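Print | E-mail
18 shares | 2 comments

Lauritsen opens its third store in Wadberg

I've been bugging the folks at Lauritsen for a bigger fabric room for years, so you can guess how happy I am to write this one! The new Susoswood store has 3,000 bolts on the shelves, a cutting table you can walk all the way around, and free sewing help every morning (bring your own machine, we have the outlets). 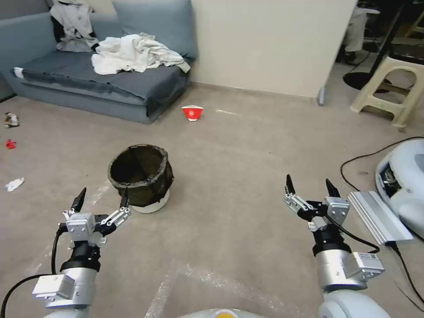 WADBERG, October – Doors open at 9 a.m., and the first 80 shoppers get a Develell thread set. I'll be at the register, so come say hi!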